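4.2 Where the medicines live

We had expected, when we began visiting households in Penunum and Norari, that most of our conversations would be about remembering. That is what the earlier work had led us to prepare for, and our topic guide had a good two pages on alarms, calendars and the like. What people wanted to talk about, and very generously, over a great many cups of tea, was where things were kept. Of the 169 households that took part, hardly any gave us a single answer to the question "Where do you keep your medicines?" They began with the kitchen, and then there was the drawer by the bed, and then (with a laugh, usually) the handbag, the coat, the glovebox of the car.

It helped us to sort these places by how the household spoke of them, and we settled on 3 groups. "Daily places" were those visited without thinking, such as the shelf above the kettle. "Keeping places" held what was not wanted today but might be wanted soon: the second packet of a repeat prescription, the antihistamines in December. "Forgotten places" were the ones that people found while showing us round, and we were present for a fair number of happy and less happy discoveries of this sort. A lidded box of some kind was by far the favourite keeping place, and the boxes had very often begun life as something else, as sewing boxes, lunch boxes or biscuit tins.
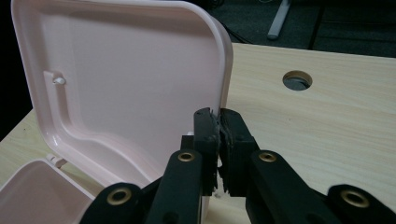
Figure 3. A hinged box of pale pink plastic, open on a tabletop.

A keeping place has to do a good deal of quiet work. It has to be shut firmly enough that a visiting toddler is not tempted, and yet it must open easily for a person whose hands are stiff first thing in the morning. These two wishes pull against each other, and we heard about the pull in nearly every home where there were both grandparents and grandchildren about. Several families had solved the matter by height, putting the box on top of a wardrobe, only to find that the person who needed it most could no longer reach it without climbing on a chair. We were rather worried by the chairs, and we have said so in our notes to the local health centre at Zarei.

There is also the question of the carton. Participants divided quite sharply into those who kept tablets in their original packaging and those who threw the cardboard away as soon as they came home from the chemist. The second group were, on the whole, the tidier housekeepers, and they were proud of how much they could fit into a small space. But the carton carries the pharmacy label and often the clearest printing of the expiry date, and the leaflet tends to go out with it. When we asked people to tell us what a loose strip of tablets was for, those who had kept the cartons managed it far more readily. One household had cut the label from each carton and fastened it round the strip with a rubber band, a habit we thought so sensible that we have borrowed it ourselves.
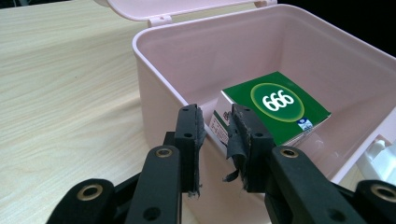

A reader of an earlier draft, at Skurnix, objected that we were being too kind to the carton, and wrote that in her own mother's house the full cardboard boxes had been the whole difficulty, "because an empty one looks exactly like a full one until the night you need it". She asked whether we had checked for empties. We had not done so at first, and we are grateful for the nudge. On going back through our visit notes we found 6 homes in which an empty carton had been put back with the rest, and in 2 of them the household had believed there was still a supply. We have therefore softened our advice, which now asks people to keep the carton while there is something in it and to flatten it when there is not.

Finally, a word about sharing. A box used by one person tends to settle into an order that this person understands perfectly well and cannot easily explain. Once a second person uses it, the order has to be spoken aloud, and we came to value these little spoken rules ("Dad's on the left, anything for the children in the bag") as much as any printed label. They were seldom written down. They were passed on at the kitchen table, corrected, and now and then argued over in front of us, and in Section 5 we look at what becomes of them when a carer from outside the family starts to visit.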